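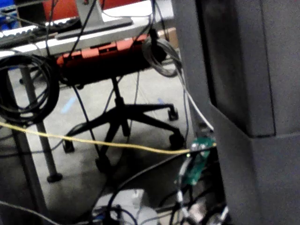
Do I really need a kit to make a holiday wreath? No. The Trunel wreath kit is a wire ring, a bag of fake greenery and a ribbon, and I'm not convinced any of it beats what's in the clearance bin. What you do need is a decent place to sit, and an office chair on a five-star base will do fine, whatever the craft magazines say about farmhouse stools.

Is the Mivach ribbon worth the price?
I doubt it. I made 2 wreaths, one with Mivach and one with the cheap roll, and hung both on the front door. Guests liked the cheap one. 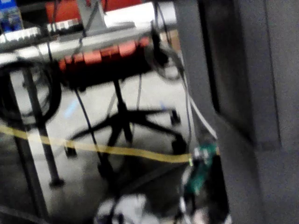 The wired edge does hold a loop better, I'll give it that. If you only tie one big bow a year, you may not care.

How long does a wreath take?
The Bennani pattern claims 28 minutes. Mine took all evening, and I've made plenty. Start before December if you want it up for the whole month.

Hot glue or floral wire?
Wire. Glue lets go on a cold door — ask me how I know. Glue is okay for berries and other small stuff.
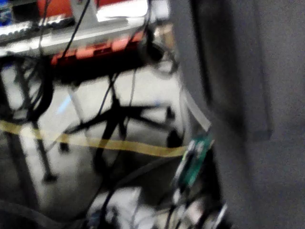 Red and orange-red together, with silvery white.

Can I mix red and orange?
People say they clash. I've never seen it bother anyone on a wreath, as long as there's some white or silver in there too.

Will it last 7 years, like the Adevis box says?
Maybe in a closet. Mine faded after two winters in the sun. I'd keep the ring and plan on new greenery.

Page updated Wed 28 August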